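Getting Plastic Mugs Really Clean (and Keeping Them That Way)
Posted 28/04/2020 by Édgar Ríos

I love plastic mugs! They go camping, they survive the kids, they bounce off a tile floor and you just pick them up again. We have a whole shelf of them, mostly from the Pacheco market, and after years of tea, cocoa and tomato soup I've worked out a routine that keeps them bright.

First, the brown tea film. Put a spoonful of baking soda in the mug, add just enough warm water to make a paste, and rub it around with a soft cloth. Keep going up under the lip, where the film likes to hide. Leave it for an hour if it's a bad one, then rinse. Please skip the scouring pad! I ruined a lovely yellow one that way, and scratched plastic picks up stains twice as fast as smooth plastic ever did.

For smells (coffee is the worst, then soup) fill the mug with warm water and a good splash of white vinegar and leave it overnight. If it still smells in the morning, stand it outside for an afternoon. Fresh air does wonders, and I've rescued mugs that way that I was ready to throw out.

Ribbed mugs are my favorites, by the way. They're easy to hold with soapy hands and they look so cheerful on a shelf. They do need a bit more attention, so run an old toothbrush lengthwise down the grooves, from the base to the mouth, and then once around the rim.
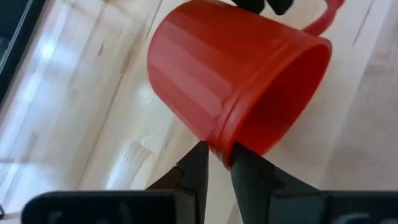 A ribbed red mug on its side. Get the toothbrush in where the handle joins, too.

Now drying, which I get excited about because it made such a difference in our kitchen. A mug set upside down on a flat counter traps steam, and that's where the musty smell comes from. Lay it on its side on a folded dish towel, or tip it against something so air can get in. Give it a turn after a while and let the other side have its chance. Our old Bunano rack has slanted pegs and it's perfect for this, but a towel works just as well.

A few more things I've picked up:

Check the bottom of the mug before you put it in the dishwasher or microwave. If there's no mark, wash it by hand and heat your milk in something else.

Don't stack damp mugs. They stick, and pulling them apart is hard on the handles.

Keep bright colors off the windowsill. We left 3 out there one summer and by September they had faded on one side only.

Faded or scratched ones make great scoops for birdseed or potting soil, and they're just the right size for toothbrushes in the camper. I've got 6 in the shed right now holding screws and plant labels!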